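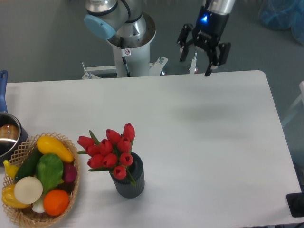 Slide 1. Thank the hosts, say who I am (Vasylyna Zinchenko, paper and textiles), ask people to hold questions on insurance for later.

Slide 2. Storing old quilts and samplers at home. Lofts and cellars are the worst places - too hot in summer, damp from December on. An inside cupboard or under a spare bed is fine.

Slide 3. Folding. Every fold becomes a crease, then a split. Pad folds with acid-free tissue and refold along new lines every 12 months. Small pieces go flat, long ones on a tube.

Pass round the Gatti sampler box. Don't let it go past row 3, it needs to come back.

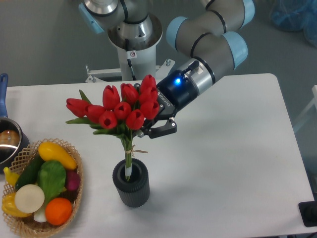 Can I wash an old quilt in the machine? Keep it out of the machine, and don't wash it by hand either until the dyes have been tested.

Slide 4. Moths. Show the Tirnero blanket, before and after. Freezing works if the piece is sealed in polythene first. Leave it to thaw fully before opening the bag.

Skip slide 5 if we're running late.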